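About Us
March
By Ximena Mansilla

Hi, and welcome! I'm Ximena, one half of Lurell. The other half is Fengying Fang, who would much prefer to be left off this page altogether, so I promised her I'd do most of the talking. We run kitchen-care classes for people who are moving into a first apartment, starting a job in a café, or who are simply tired of arguing with whoever they live with over how the plates go in.

Yes, we teach people to do the dishes. My mother still thinks I'm joking.
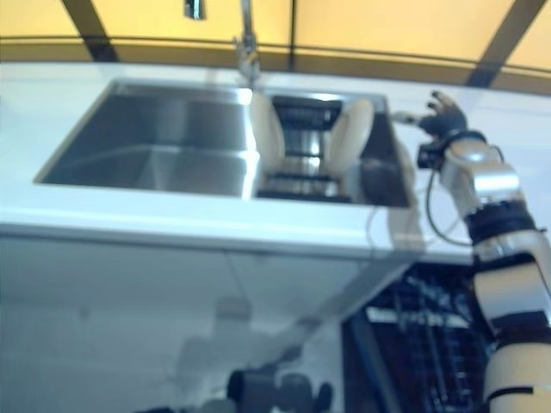
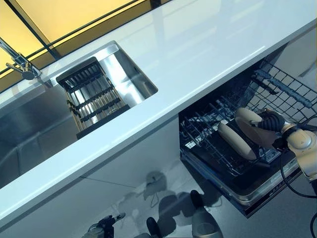
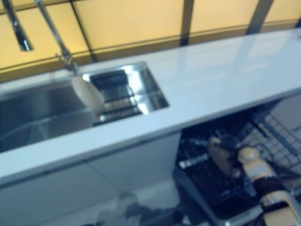
Plates, sink and counter in the kitchen with the yellow wall. The open dishwasher is in all three.

Lurell started in my own apartment, with six people squeezed around a sink that was far too small (sorry again to the guy who had to stand in the hallway). Fengying came to that first evening as a student. She had managed the dish room of a big hotel for years and she sat through my whole talk on rinsing without saying a word, and then at the end she handed me a page of notes on everything I'd gotten wrong. It was a long page! I called her the next morning and asked if she wanted to teach the second class.

Since then 2,456 people have come through our evening course, and we've added a weekend one called Sovero for families. Kids are welcome from age six and they tend to be better at it than their parents, especially at the sorting part.

So what do we do in a class? We spend a lot of time on plates. People own more plates than anything else in the kitchen and they're the thing that gets stacked up in the sink and left there. We talk about what to scrape and what to leave, why a rack that sits in the sink is so handy when your counter is short, and how to face plates in the bottom rack so they aren't leaning on each other. Then everybody loads, unloads and loads again with a different set. By the third go people have stopped asking me and started asking each other, and that's my favorite part of the night.

We also do a half hour on steel sinks, which Fengying teaches and which gets very intense. She has strong feelings about wiping in the direction of the grain. I have been corrected on this in front of students more than once.

The evening course is four sessions and costs $197, or $49 if you only want to come to one. Bring an apron if you have one you like. We start at 6:30 p.m. and I try hard to have everyone out by 8:30, though I talk a lot, as you may have noticed.

If you run a café or a small restaurant, look at Gratport, our course for staff. We come to you before opening, work with the sink and the machine you already have, and leave a one-page routine for the wall. Fengying writes every one of those pages herself and she won't let me add exclamation marks.

Questions about dates, gift cards or bringing a group? Use the contact form and one of us will write back, usually within a day or two. If the answer is very short, it was Fengying.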